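About us | Morkar - plain words for patients

Home
What we do
About us
Prices
Contact

About Morkar

We rewrite and translate the things hospitals send to people. Appointment letters, consent forms, the leaflet you are handed while still in a gown, the sheet about what to eat the night before. If you have ever read one of these three times and then rung your sister, you already know our line of work.

The company began at Ximena Ledesma's kitchen table in Helunville, after her father received a letter telling him to "present fasted". He took this to mean quickly, and arrived very early, having had a large breakfast. Ximena had spent years translating contracts for shipping firms and had thought nothing could be worse written than a contract for a shipping firm. She wrote to the clinic offering to redo the letter for free. They said no thank you. The second clinic she wrote to said yes, and sent her 16 more.

We are now a small office above a carpet shop on Tovar Street. The carpet shop has been very decent about the stairs. We work in English, Spanish, Turkish and German every day, and in other languages through freelancers we have known for a long time and still argue with.

What we believe, if that isn't too grand

A patient letter should say who it is from, what is going to happen, what you have to do, and who to ring. You would be surprised how often the fourth one is missing, or is a switchboard.

We like short words. We like "stomach" when the stomach is meant. We are wary of "simply", which mostly turns up in front of something difficult, and of "you may experience some discomfort", a sentence that has done more damage to public trust than the parking charges. If it hurts, we write that it hurts, and for how long, and what you can take for it. Clinicians sometimes worry that this will frighten people. In our experience people were frightened already and would like the details.

Surgery is where we spend most of our week. An operation leaflet has to cover a great deal in a small space, for a reader who would much prefer to be reading something else, and it has usually been added to by several departments over several years. The longest we have been sent had a paragraph on removing nail varnish in four separate places, two of which disagreed.
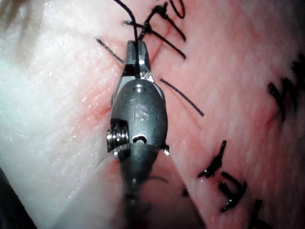

How we work

You send us the document. One of us reads it as though we had the appointment, makes a cup of tea, and reads it again with a pencil. Then we send you a list of questions. Clients tell us the questions are annoying. They are things like "does 'the ward' mean the ward they came in to or a different one?" and "what is a 'responsible adult', and would mine count?"

Once we have answers we write a draft and you check the medicine in it. We never skip this part and we won't let you skip it either, however busy the consultant is. After that the draft goes to our reading panel - 15 people from in and near Helunville, none of them medical, all of them paid. They mark anything they had to read twice. Their remarks can be blunt. "Who wrote this, a fridge?" is pinned up over the kettle, and yes, it was about one of ours.

Translations go through the same thing in the other language, with a different panel and different rude remarks. A German sentence that is perfectly correct can still sound like a parking fine, and a Turkish one can be so polite that the instruction gets lost on the way.

Pralell

Pralell is our word list. It started as a notebook and is now a searchable file of about 700 terms, each with the plain wording we use, the wordings we tried and dropped, and a note on who objected. The entry for "keyhole surgery" is longer than some of our leaflets. The entry for "bowel" has its own sub-entries and a short history.

Clients can use Pralell free of charge while we are working for them, and several go on using it afterwards, which we have decided to take as a compliment. It was last tidied on 3 Jul 2018 and has been getting untidier since.
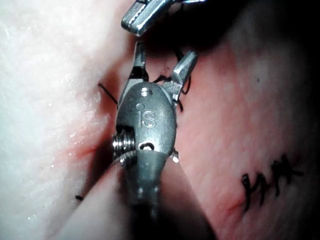

A grasper with its jaws open.

Who we are

Ximena Ledesma. Founder, Spanish and English. Still reads every letter that goes out with the word "fasting" in it.

Ezequiel Bautista. Spanish, and all the invoices. Formerly a subtitler, so he can say anything in 37 letters or fewer, though he'd rather you didn't ask him to at parties.

Alby Wihongi. English editing and surgical leaflets. Keeps Pralell going. Has strong views on brackets.

Zerrin Yalçınkaya. Turkish. Runs both reading panels and passes their comments on to the rest of us with what we feel is unnecessary relish.

Selina Hämmerli. German. Joined in March for six weeks to cover a busy patch and has not been allowed to leave.

Working with us

We take on single letters as well as whole sets, and there's no minimum. We don't do advertising, insurance small print, or anything with a cartoon kidney. If your document is fine as it is, we'll tell you so and charge you nothing, though this has only come up twice.

Ring in the mornings if you want a person. In the afternoons we are mostly reading aloud to each other and don't always hear the phone.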